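I've been running Flivlow on my laptop and phone since September, mostly for the tracker blocking, and I'm still pretty happy with it. It costs 8 euros a month and covers 7 devices, which does our whole house (and my sister's tablet, shh).

Setup took me two minutes. Speeds at home drop a little in the evening, but films play fine and video calls hold up. 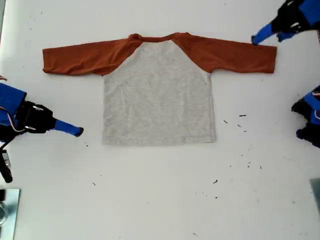 The blocklist is the best bit! You can add your own sites, and mine has almost 700 on it now. I do wish it synced between devices, mind – I've been copying it over by hand like it's 1999.

Support was slow. I waited days for Maarja to answer a billing question, though she was lovely once she did. Four stars from me, and I've renewed.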